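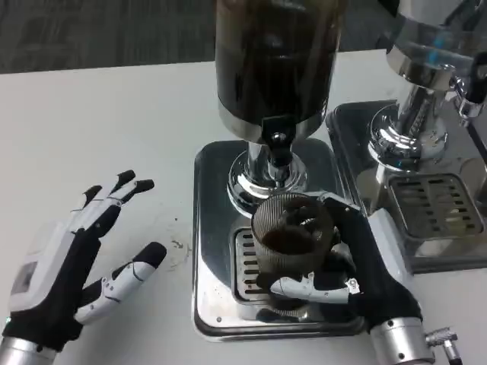 *Figure 1. Coffee grinder with beans in the hopper.*

## 4. Recording a border incident in Ledari

Use this section when a monitoring team reports shelling, burned cropland, polluted water or damage to a protected site. You need an editor account. Read-only accounts can open a record but can't save one.

1. Open **Incidents** and select **New record**.
2. Choose the district from the list. Don't type a place name here. Many villages in the area have two or three names, and all of them go in the **Other names** field.
3. Enter the local time of the incident. If the source gives only a month, enter the month and leave the rest blank.
4. Select the source type: patrol, resident, satellite or press.
5. Write the summary in 400 characters or fewer. State what was reported and by whom. Leave out any view on which side is responsible.

> **Note:** Records up to number 227 were moved over from the Trellbridge sheets and have no source type. Leave them as they are.

6. Attach the statement as a PDF.

> **Caution:** Remove residents' names and phone numbers before you attach a file. Attachments go to every partner office as soon as the record is saved.

7. Select **Save as draft**. A draft stays open for 7 days and is then locked.

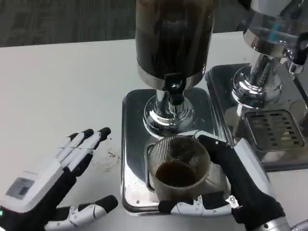
### 4.1 Sending a record for review

1. Open the draft and select **Request review**.
2. Pick a reviewer. Pilar Quezada covers water and farmland, and Sorin Moldovan covers everything else.
3. If the record comes back marked **Unclear**, edit the summary and send it again. Don't start a second record.

Reviewed records can be changed only by an administrator.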